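What I Know About Hallmarks on Old Silver Bangles

December 31, 2024

I get more mail about marks than about anything else on this blog, so I am putting most of what I usually write back in one place. I buy, repair and sell older silver bangles, mostly plain ones, and I have done it for 19 years out of a small shop in Clinden. I am not an appraiser. What follows is what I do at the bench when a bangle comes in.

The first thing I look for is a fineness mark. On most silver that was sold in the United States this is the word STERLING or the number 925. Both mean the same thing, 92.5 percent silver. The number became common later than the word, so a piece with only 925 on it is usually newer. If you see 800 or 830, the piece is probably European and has less silver in it. It can still be a very good bangle. Many 830 pieces are heavier and better finished than the sterling ones people bring me.

The second thing is a maker's mark, which can be initials, a small picture or a full name. People expect this one to be easy and it often isn't. Initials repeat. I once spent most of August on a bangle with two letters inside an oval and ended up with four possible shops, none of which I could rule out. I sold it as unsigned, at an unsigned price, and told the buyer what I had found.

Look for marks on the inside of the band, opposite the clasp if there is a clasp, or close to the hinge. On a solid bangle with no opening they can be anywhere inside. A 10x loupe is enough. Turn the piece slowly under one light and the mark will show up as a shadow before you can read it. I don't polish before I look. A worn mark can be lost with one careless pass of the buffing wheel, and the dark tarnish that sits in the letters is often the only thing making them readable.
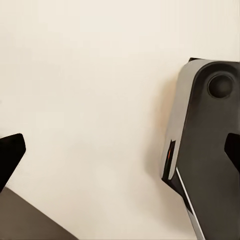

Plated pieces are the next problem. EP, EPNS and "silver plate" all mean a thin layer of silver over another metal. Check the edges and the highest points, where the layer goes first. If the color there is yellow or pinkish, you are looking at brass or copper. I had a customer bring in a wide cuff from an estate sale in Velberg, and she had paid $300 for it. It was stamped EP on the inside, right under a price sticker she had not peeled off. The cuff was pretty and she still wears it.

A magnet is useful up to a point. Silver won't stick to one, but neither will brass or copper, so a bangle that passes the magnet test has passed very little. If it does stick, the band is not silver, although you should test away from the clasp, where there may be a steel spring.

Acid tests work but they leave a spot, and if you only scratch the surface of a plated piece you will be testing the plating. I file a tiny notch inside the band and test there. I ask the owner first. Some say no and that is fine.

Weight helps with hollow bangles. A hollow one with a good mark is real silver, but there is much less of it than the size suggests. They also dent, and a dent in a hollow bangle is hard to get out without opening the seam. I charge more for that job than most people expect, and I turn down 2 out of every three that come in. The wall is usually too thin by then.

Numbers without letters cause a lot of confusion. I have a twisted bangle here stamped 1546 and nothing else. That is not a year. It is most likely a pattern or stock number from whoever made it, and without the catalog it tells me nothing about the metal. I tested it and it is sterling.

I keep my notes on cards, one per piece, with a drawing of the mark, the inside measurement and the weight in grams. When I bought out the leftover stock from the Flevetti counter I got a shoebox of their old repair tickets too, and those have helped me match several marks since.

If you write to me about a bangle, please send the weight, the width of the band and exactly what is stamped on it, including any dots or lines around the letters. I answer mail in the evenings and it can take me a week or two.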